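A fortnight with the Rorka kitchen arms 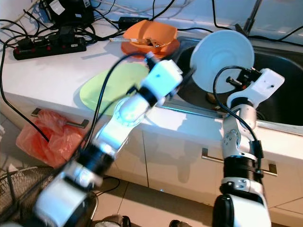
I hate washing up. I've hated it since I was tall enough to be made to do it, and I've lived in three flats without a dishwasher, so when the people at Oler offered me their two-armed kitchen kit for a fortnight I said yes before I'd read to the end of the email.

The kit is called the Rorka, and you can't buy it. You subscribe, at 85 pounds a month, and for that you get the pair of arms, the software, repairs and a visit from a fitter who spends a morning at your place teaching the thing where your sink is. Mine turned up at eight, drank two cups of tea and was gone by noon. He did ask me to clear the worktop first. I cleared some of it.

You start by showing it your crockery, one piece at a time, in an app called Pană. There's a library of ready-made shapes – 300 of them, so Oler says – and my ordinary white plates were in there straight away. My gran's gravy boat was not, and after three goes I put it back in the cupboard, where I think we were both happier.

So, does it wash up? Sort of! Plates are what it's good at. It takes hold of one with its fingers, stands it up over the sink and does each side with the rinsing head you clip to the tap (extra, annoyingly, and you want it). Then it puts the plate in the rack. The first evening I pulled up a chair and watched the whole lot with a glass of wine, and I can't remember the last time I enjoyed a Tuesday-ish sort of chore that much. The movement is lovely when it's going well, one arm swinging across while the other holds steady, and you do find yourself saying "well done" out loud.

Bowls are slower. It likes a bowl to be empty, and I'm a person who leaves the spoon in. If there's cutlery sitting in a bowl the Rorka stops, plays a little two-note chime and waits for you to come and sort it out. You can switch on something called "mixed items", still being tested, where it tries to lift the cutlery out first. I had it on for the second week. Forks were fine, teaspoons were hit and miss, and my big serving spoon went on the floor twice.

Glasses I only tried with the cheap ones. No breakages, but it grips them so gently and for so long that I could have done the lot by hand and hoovered the hall.

On speed, a normal dinner for two, pans not included, took it 80 minutes on the careful setting. I know. There's a faster setting and I used it most nights once I'd got my nerve up, but it's louder, with a sort of whirr and clack that comes straight through the wall, and I ended up running it when I was out at the shops. The app lets you set a start time, which helps.

Pans it won't touch. Oler are quite open about that, it's on the first page of the booklet, and they say heavier lifting is coming in the January update. I'd not sign up on the strength of a promise, but if you mostly use the oven and a couple of trays you may not mind as much as I did.

Then there are the cables. Oh, the cables. You need more sockets than you think, and if your kitchen was wired in the days of one kettle and one toaster, have a look behind the bread bin before you order. The fitter can tidy things into trunking for a fee. I didn't bother for a fortnight, and I regretted it every time I wiped down.

We use cookies to improve your visit. Accept all | Manage settings

I also had a quick go on its main rival, the Cluvunow, at a showroom. It's a single arm on a rail, takes up far less room and feels quicker, but with only one hand it has to keep putting things down to turn them over, and it can't manage anything wider than a side plate. For a tiny flat I'd pick that one. For a family kitchen with a decent run of worktop, the Rorka's two hands win easily.

I'd give it 7 out of ten. If you've got bad hands or a bad back, or you're just very, very tired by the evening, nudge that up a bit. The lowest you can sign up for is six months, and you can pause for one of them if you're away. Mine went back last week and there are four plates and a saucepan in the sink as I type.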